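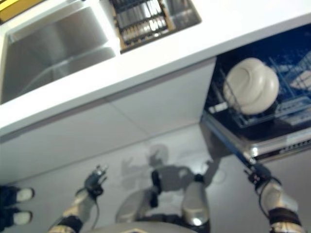
**Trostia, 19/05/2024.** The shared kitchen on the ground floor of the Vomura building is open again. Counter's in, sink's in, dishwasher's in and running. Doors unlocked at eight this morning and the first mugs were dirty by ten past.

Quick rundown for anybody who's been out of town. The old kitchen closed in the winter after the leak under the sink got into the cabinet floor. Then the cabinet came out, and the wall behind it was worse than the cabinet. Tenants have been washing up in the second floor restroom ever since, which got old fast. Wei Street side had a hot plate and a bucket for a while. The bucket is gone, please stop asking.

Dotell, the fitting outfit from the other side of the river, got the job and did most of it in nine working days. Two extra for the plumbing. The bill for the counter and sink end came to $3,716. The budget line was $3,022. Building management says the difference comes out of the hallway paint money, so the hallway stays green another year. Some grumbling about that on the stairs. Not a lot.

What you get now: a long white counter, a big stainless sink set into it, tall chrome faucet with a pull-down spray head, white cabinets with no handles on them. Dishwasher goes under the counter, on the right. And the yellow lit panels behind the counter, which people either love or want switched off before nine a.m. They're staying on for now. Management is looking at a dimmer but the one quoted was the wrong kind.

The sink was the big arguement. Tenants were asked back in the winter what they wanted and 133 replies came in, a lot more than the last time anyone asked this building anything (that was about bike hooks). Two camps. One wanted two small basins, one to wash, one to rinse. The other wanted a single deep one that would take a stockpot and a sheet pan laid flat. The single basin people won, and not narrowly. The two-basin people got the rack.

So, the rack. It sits in the right hand part of the sink and drips straight down into the steel. No tray, no puddle creeping along the counter toward the bread. The old one lived on a dish towel next to the toaster and everybody remembers how that towel smelled by the end of a week.
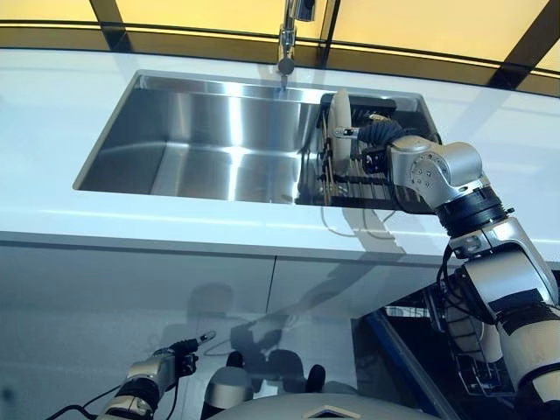 *The sink this week, plate standing on edge in the rack at the right.*

Some early notes from the first users, collected in the doorway, no names:

- Spray head is strong. Stand back the first time. One shirt already lost to coffee grounds.
- The basin is deep. Shorter tenants say they're leaning in for the forks. A step stool has been asked for and is on order.
- White counter shows everything. Turmeric especially. There's a spray bottle and cloths in the cabinet left of the dishwasher.
- Cabinet doors: push, don't pull. There's nothing to pull. Took a few people a minute.
- Plates drain better upright. Bowls, people are still fighting about it.

The bowls thing is real, by the way. Half the building puts them in the rack and leaves them there until somebody gets annoyed. The new rule is that the rack is for a quick drip only. Then it goes in the dishwasher or back to your own shelf. Anything left in the rack overnight goes in the dishwasher with everyone elses, and it comes out wherever it comes out. Management was pretty firm on that.

**Dishwasher, how it's going to work**

Only the one machine for 80 tenants, so it'll be tight at lunch. It runs twice a day, at two and again at six. Load before that. If it's full it's full, wash by hand or wait for the next one.

Plates along the tines, facing the same way. Bowls tipped so they don't fill up. Anything with a foot on the bottom, tip it extra, those hold water in the ring and then you get a cold dribble down your sleeve when you unload. Pans by hand. Wood by hand. Knives by hand, and not left in the bottom of the sink under the suds, somebody got cut that way in the old kitchen.

Scrape first. No need to rinse till it shines, the Dotell fitter was clear that people overdo it. Rice is the exception. Rice gets into the filter and stays there.

Door: it's a drop-down and it sticks out a good way into the walkway when it's open. Close it behind you. There was one bruised shin before the place even opened. Don't put weight on it either, and no stacking stuff on the open door while you sort out the racks. The last machine died of that, more or less.

Who empties it? Still not settled. The list on the fridge has names for the next two weeks, then blank. The suggestion going around is that whoever wants a clean cup and finds a finished load does the emptying. Works in a lot of offices. Doesn't work in a lot of others. It'll be looked at again in June when the first month is up.

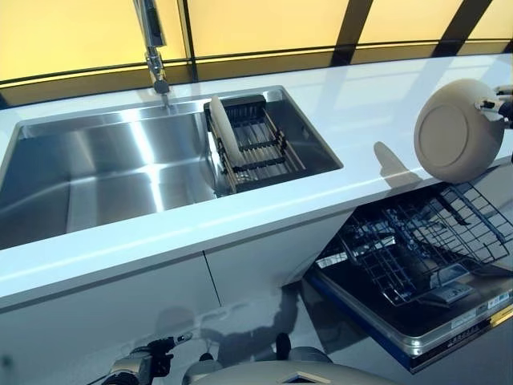

*Plate in the rack, bowl held on its side over the open dishwasher.*

**Dishes**

The building is going over to one set of shared plates and bowls, cream and beige, plain. The mixed shelf is being retired. If you've got something on the old mixed shelf that matters to you (grandmother's gravy boat, the mug with the trout) get it out before the end of the month. What's left goes in boxes to the thrift store on Wei Street. There's a table by the mailboxes for claims until then.

Reason for one set, according to the notice: it stacks. The mixed shelf didn't. Square plates were the worst, they took the space of two rows and never got all the way clean in the corners. No more square plates, please. Personal containers are fine if there's a name on them, lid and base both. Lids without a base will be tossed. There's a whole drawer of those currently, take a look if you're missing one.

Chipped stuff goes in the gray bin by the back door, wrapped in newspaper.

**Still to do**

Not quite finished, whatever the sign says. List from the walk-through with Dotell:

Sealant along the back edge of the counter, second coat. Means the counter can't be wiped hard back there for a day, there'll be tape.

One cabinet door sits a hair low. It closes, it just looks off. Getting adjusted.

Hot water takes a while to reach the faucet in the mornings, nearly a minute. Pipe run is long. Dotell says it's as good as it gets without opening the wall again and no one has the stomach for that.

Shelf for the mugs. Bracket is here, shelf isn't.

Floor by the door has a scuff from the delivery. Being argued over, who pays.

**The leak, for the record**

A few tenants have asked if it's really fixed. The old trap was cracked, and had been for a long time going by the state of the boards. New trap, new supply lines, new shutoff you can reach without lying down. The base was dried out properly before anything went back, with a fan and a heater in there for days, and that's a big part of why the opening slipped twice. There's a paper towel laid flat under the pipes at the moment. If you look in and it's got a wet spot, tell the front desk right away, don't wait for somebody else to do it. Dry as of the eight o'clock check today.

**Hours and such**

Open seven to nine at night, same as before. Late key from the front desk if you're working past that. No cooking with the door shut, the fan isn't rated for it and the hall alarm is touchy. The hot plate from the Wei Street side goes back in storage tonight.

Second floor restroom sink is off limits for dishes from today. The drain up there is slow enough already and there were noodles in it. Lots of noodles.

Sponges: one yellow, one green. Yellow for dishes, green for the sink and counter. Swapped out when they get bad. Don't bring your own from home, the old kitchen had seven at one point, all of them gray.

Coffee is back too. Same machine, same beans, different end of the room. It's on the small table by the window until the mug shelf goes up, and the grounds go in the compost pail underneath, *not* down the sink. The strainer basket catches some but it clogs up in a day if folks dump the whole filter in there.

Complaints, lost lids and dimmer opinions to the front desk, on paper if possible, the inbox is full. Next update when the mug shelf arrives. Cookies on the counter till they run out, oatmeal mostly, a few with nuts on the seperate plate.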